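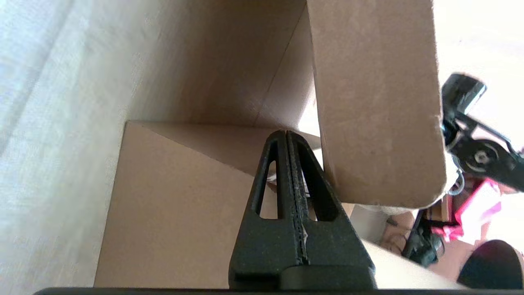
How often should the anode rod in a tank water heater be checked?

Every two years in a home with hard or softened water, and at any point when the hot side starts to smell of sulfur while the cold side does not.

Building Systems | Hot Water

The Galico heater survey closed in May. It covered 126 storage tanks in the townhouse rows and the Beaulieu block, all of them glass-lined steel with a single hex-head rod in the top. Fifteen had a rod worn down to bare core wire over most of its length. Another 14 could not be opened with hand tools and are listed for a second visit. The rest were serviceable or were fitted with a new rod on the day. Owners have their own results by letter, and the notes that follow apply to everyone with a tank, surveyed or not.

What the rod does

The glass lining inside a steel tank is never complete. There are small gaps at the welds and around the fittings, and water reaches the steel there. The anode rod is a length of magnesium or aluminum alloy cast around a steel wire. It is more reactive than the tank wall, so it corrodes first, and the exposed steel is protected for as long as enough of the rod remains. Once the rod is spent, the gaps in the lining begin to rust. A tank that leaks through its wall can't be repaired and has to be replaced.

The rate of wear depends mostly on the water. Softened water conducts better than untreated water and uses up a rod faster. Higher tank temperatures also shorten its life. The age of the heater is a poor guide by itself – two tanks installed in the same row in the same month came back with rods in very different condition, and the only difference found was a softener in one of the units.

Magnesium or aluminum

Magnesium gives stronger protection and is the usual choice where water is soft. Aluminum alloy lasts longer in hard water but leaves a bulky, jelly-like residue that settles in the bottom of the tank. Rods with a little zinc in the alloy are sold for tanks with an odor complaint. The smell comes from bacteria that reduce sulfate in the water, and a magnesium rod can encourage them. Changing the alloy often clears it. Removing the rod and plugging the port will also stop the smell in many cases, but the tank is then unprotected and the warranty is generally void.

The replacement stock held at the Galico maintenance office is the Jotach magnesium rod, in full length and in a jointed version. The jointed rod folds at several points and is meant for closets where the ceiling is too low to lift a straight rod clear. All of the upper-floor units in the Beaulieu block need the jointed type.

Checking the rod

Turn off the power at the breaker, or set the gas control to pilot. Close the cold supply valve. Open a hot tap somewhere in the house to release the pressure, then draw a few gallons from the drain valve so that the level falls below the top fittings. Water at the drain can scald. Let the tank cool overnight if the job isn't urgent.

The hex head is usually under a plastic cap or a thin layer of foam on the top of the tank. Use a six-point socket on a long breaker bar. A twelve-point socket tends to round the corners. A second person should hold the tank so that it doesn't turn and strain the pipe connections. If the head won't move under steady pressure, stop there and report it. An impact wrench will often free it, but this should be left to the maintenance crew in any unit where the tank is connected with rigid pipe.

Lift the rod straight up and look at it along its full length. Surface pitting is normal and shows that the rod is working. Replace it if more than six inches of core wire is exposed at any point, or if the remaining metal is thinner than a pencil. A rod covered in a hard, pale crust may have stopped working even though plenty of metal is left, and it should be replaced too.

Wrap the threads of the new rod with a few turns of PTFE tape. The tape doesn't break the electrical contact, as the threads cut through it when tightened. Refill the tank with a hot tap open until the flow runs without air, check the fitting for leaks, and only then restore power. An electric element switched on in a part-filled tank will burn out in seconds.

Drain valves

The survey also recorded drain valves. Many of the original plastic ones drip after being opened once. A brass hose cap with a rubber washer is an adequate fix for a slow drip. Where the valve itself is being changed, the approved part is the Gevska full-port brass valve, which passes sediment that would block the original. Changing it means emptying the tank, so it makes sense to do it at the same visit as the rod.

Bookings

Second visits to the stuck rods begin after August 17, 2025. Owners on that list don't need to book. Anyone else who wants a rod fitted should write to Yvette Sawatzky at the maintenance office with the unit number and the model number from the heater label. Please also state the clear height above the tank, measured from the top of the casing to the ceiling.

Old rods can be left beside the heater for collection.

2 comments | 15 shares

Contact the maintenance office | © Galico Owners' Newsletter | Back to top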